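Filed under: Days Out, Tech & Tinkering

I nearly didn't go. It was chucking it down in Jircombe, the 42 bus was late, and an open day at a robotics outfit on a Monday in November isn't most people's idea of a treat. But I'd had the email from Mumix stuck to the fridge for weeks (yes, I print out emails) and I'd already told everyone at work I was going to learn to drive a robot, so off I went.

Mumix has the upstairs of the old Yazdani carpet warehouse, the one behind the tyre place. You go up a metal staircase that rattles, sign in, get a sticker, and then there's tea. Very good tea, and a flapjack the size of a paperback. There were far more visitors than I'd expected, quite a few of them teenagers, plus a retired couple who'd clearly done their homework and asked all the questions I was too shy to ask.

The talk at the start was short and mostly painless. The gist is that they don't write out a set of instructions for each job. A person does the job over and over while everything gets recorded, and then the robot learns from the recordings. The project is called Joltorum and it's all about household tidying, the fiddly stuff that we do without thinking. They put up a chart with a lot of coloured lines on it. I didn't follow the lines but I did write down that they aim for 1,000 goes at a task before they even try it on the arm, and that the sock-pairing one had got as far as 607. Somebody has paired socks 607 times! I have teenagers at home who haven't managed it once.

Then the bit I'd come for. They split us up and my lot started on remote control, which means sitting in front of a pair of small jointed arms and moving them about while a bigger pair across the room copies you. It's the strangest feeling. You turn your wrist and a second later (less than a second, really) something on the other side of the room turns its wrist too. My job was to put a sponge in a bowl. I got the sponge to the bowl, hovered, let go too early and it bounced off the rim and under a radiator. A boy of maybe twelve went after me and did it three times running without a wobble. His mum said it was all the video games, and she sounded almost proud of it.

What I hadn't expected was how tired my shoulders got. You hold yourself so stiffly, as if the robot might do something silly if you breathe out. The chap looking after us said everybody does that on the first day and it wears off by the end of the week.

After more tea we moved on to the hand-held grippers, and I liked these much better. There's no robot at all at this stage, you just hold the gripper yourself and do the job with its two fingers instead of your own. A lot of the recording is done in people's houses, so that the robot doesn't grow up thinking the whole world looks like a carpet warehouse. They had pictures up from those sessions and I spent ages looking at them, partly because they were interesting and partly because I'm nosy and love seeing other people's homes. Kitchens, a hallway full of shoes, somebody's very smart airing cupboard. My favourite was the jewellery sorting.

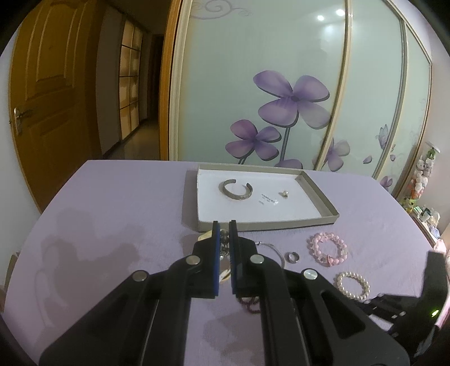 Jewellery on a lavender cloth, with the box lid beyond the gripper's blue-lined fingers.

I asked why jewellery and was told it's one of the meanest things you can give a gripper. A mug stays the same shape when you pick it up. A fine chain goes wherever it fancies, and beads roll. I had a try at one of the practice tables, with a bowl of cheap necklaces, and can report that I picked up three at once when I wanted one, shook them, dropped the lot and then did it again. You very quickly start working out little tricks, like coming in lower and squeezing slower, and apparently those tricks are exactly what they want to record. Even the fumbles get kept, some of them, so it can learn how to recover.

A few practical notes if you fancy the next one. It's free but you do have to book. Take a jumper, the warehouse is freezing away from the radiators. The stairs are steep and the lift was out of order when I went, so ring ahead if that matters to you. Parking is hopeless. The 269 stops much closer than the 42, which I only found out on the way home, soaked, with half a flapjack in my coat pocket.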